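Progress report to the program manager
Flexible handling work package: finger and camera comparison
Reporting period ending August

Summary

The purpose of this work package is to choose a finger type and a camera position for the two-arm packing cell before we commit to parts for the second cell. The fingers under comparison are the soft yellow set supplied by Zito and the hard set we already had from Dirum. We are also comparing two controllers, Shen and Okine, on the same arms. The finger comparison is nearly complete. The camera comparison is about half done. The controller comparison has started but has no result worth acting on yet.

We have logged 759 trials out of a planned 2,000. That is behind the schedule in the proposal, and the reasons are covered under Delays.

Test task

The proposal named three kinds of item: boxed goods, bagged goods and loose soft goods. At the last review we were asked to put most of the effort into the third kind, as it is where the present cell does worst. We settled on gift wrapping. The materials are thin sheet, ribbon and artificial flowers, with a roll of tape as a rigid item for reference. All of them are cheap to replace and hard to grip for different reasons. Flower stems are narrow and roll. Ribbon lies flat and gives the fingers very little to get under. Sheet folds wherever it is touched.

The cell has both arms fixed to one aluminum rail at the front, with patterned walls on the other three sides. The walls were papered so that the cameras have to cope with a busy background, which was one of the conditions set in the proposal.
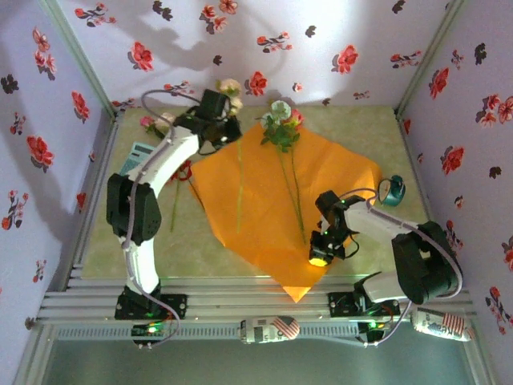 Sioned Wogan

Finger comparison

The two sets were run on the same items with the same operator settings. Closing force was held at the level recommended for the Zito fingers, and then repeated at a higher level for the Dirum set so that neither was held back.

On stems, the two sets are close. The hard fingers place a stem more accurately, but they mark it, and after repeated use the green coating starts to come off. The soft fingers leave no mark. They do let the stem turn in the grip when it is held near one end, so the flower head swings down. We have changed the grasp point to deal with this and will rerun the affected trials.

On ribbon, the soft fingers are clearly better. The hard fingers need to meet the tabletop almost exactly, and a small height error means they close on nothing. The soft ones can be pressed down a little and still close. Pulling a ribbon tail in line with the bag is the step we have repeated most, and it is the step where the two sets differ most.

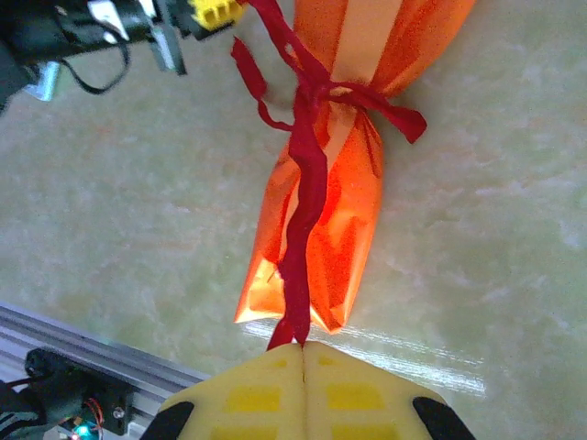

The pull has to be slow at the start. If the arm moves off at full speed the knot shifts along the neck and the bow comes out uneven, and the trial is scored as a fail even when the tail was held the whole way. We now ramp the speed over the first part of the move on both controllers. This was a change to the method, so trials run before it are kept in a separate table and are not counted in the 759.

Sheet material remains the hardest of the three. Both sets can pick up an edge once it has been lifted. Starting from flat, neither is reliable. The soft fingers sometimes draw a small fold up into the seam between them, and this turns out to be a good hold. The trouble is that we cannot yet produce it on demand. I would like to spend part of the next period on this, using a short sideways drag before closing. 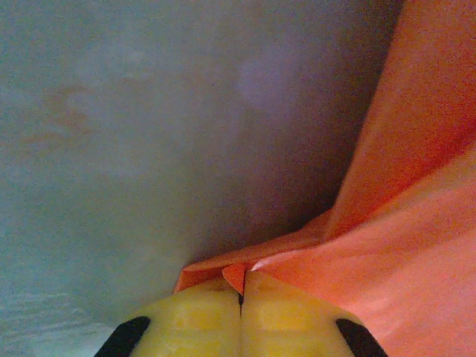 Photo: flexible handling project, wrist camera

Camera comparison

We are comparing a fixed overhead view with the wrist views. The overhead camera is good for finding items and planning which arm should go first. It is poor at the moment of contact, when an arm is often between the camera and the item. The wrist cameras have the opposite strengths. They show the fingers and whatever is between them, but once a sheet is up close it takes over a large part of the view and the position estimate drifts.

Glare is the other issue. The tabletop is glossy and reflects the lighting, and a ribbon crossing a bright patch is easily lost by the tracker. Lowering the lights helped the wrist views and made the overhead view noisier. We have ordered a matte cover for the table and will repeat the ribbon trials with it in place – the current results should be read with that in mind. 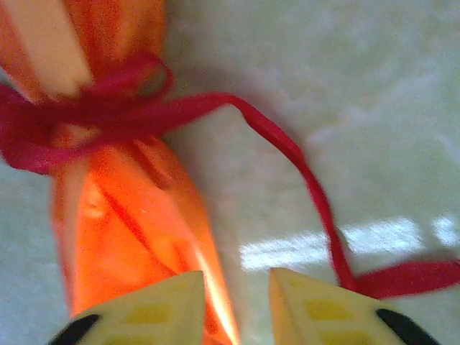
Wrist view with the fingers open below the tied bundle. The ribbon tail crosses the glare at right.

Controllers

Okine was installed on both arms first and all of the finger results above were taken with it. Shen has been running since the middle of the period. It gives smoother motion at low speed, which matters for the ribbon pull. Its logging is less complete, and we had to write a small tool to line up the camera images with the arm positions. So far 200 of the trials have been run with Shen, all on ribbon. I do not want to draw a conclusion until the stem and sheet trials have been done as well.

Delays

Two things cost us time. The first delivery of soft fingers did not fit the mounting plate and had to go back. Later, a cable on one arm began catching at the wrist when the arm reached toward the back wall, and we stopped work until it had been rerouted with more slack. Neither problem has come back.

Budget

Spending is within the amount approved. The matte cover and spare fingers come out of consumables. No transfer between budget lines is requested.

Next period

Rerun the stem trials with the new grasp point. Repeat ribbon with the table cover. Run stems and sheet on Shen. Begin the drag tests on flat sheet. If these go to plan we will be able to recommend a finger set at the next review, with the controller recommendation to follow in report 2.

One decision is needed from you before then. The supplier will hold the present price on Zito fingers only to the end of the quarter, and I would like approval to order a set for the second cell now.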